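4.2 Do people put the towel away?

Much of the advice literature on home kitchens rests on a claim that is rarely tested: that a counter is either "clear" or "in use," and that a household can be taught to move from the second state to the first. The Lumbao checklist, which several earlier studies borrowed without changes, scores a counter as clear when "no item remains that was used in preparing the last meal." We used the same wording in the first round of coding and came to regret it. The rule asks the coder to know when an item was last used. A coder looking at a still picture can't know that, and we doubt that the person who lives in the home always does.

Our records come from 2 housing sites, Brivitia and Zumitz, and consist of 1,609 counter views. Of these, 642 showed at least one cloth item on the work surface. Cloth was also the kind of item on which our coders disagreed most. Pots and pans gave little trouble – a pot is on the counter or it isn't – but a towel can be folded, draped, spread out under something, or dropped in a heap, and the checklist treats all four as the same failure to tidy.

We don't think they are the same. A folded towel beside a sink may be exactly where the household wants it. A towel in a heap is harder to read. It may have been set down for a moment, or it may live there. Earlier authors have been quick to take the heap as a sign of an unfinished task, and to add it to a "clutter load" score along with dishes, mail and food packages. The score goes up by one point for the towel and one point for a stack of dirty plates, which strikes us as an odd way to measure anything a resident would care about.

There is a further problem with the score, and it concerns empty space. Two counters can hold the same number of items and leave very different amounts of room to work. The Sama revision of the checklist tries to correct for this by dividing the item count by the length of the counter. That helps with long counters but ignores where the items are. A deep pot pushed toward the wall leaves the front of the counter open, while the same pot at the front edge can make the whole stretch awkward to use. Neither version of the checklist records depth.

Figure 3 gives a case of the kind that divided our coders. The counter holds a lidless black stockpot, set near the back, and a patterned gray towel bunched up to the right of it. Under the original rule the view scores two points and is classed as "in use." One coder accepted this. Another argued that the pot could just as well be stored there, as large pots often are in homes with shallow cabinets, and that the towel alone was poor evidence of cooking. We found no good way to settle the matter from the picture, and we left the view as disputed.

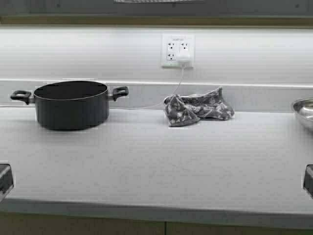

Figure 3. Counter view coded as disputed. Open stockpot at left, crumpled towel near the center, beneath a wall outlet.

4.3 Limits of the coding

The disputed class is a nuisance for anyone who wants a single number per household, and we were asked more than once to get rid of it. We kept it. Forcing each such view into "clear" or "in use" would have hidden the main weakness of the method under a neat table. Readers who want to compare our sites with earlier work should do so with care, and should check first how the earlier coders handled cloth. Most of the reports we read don't say.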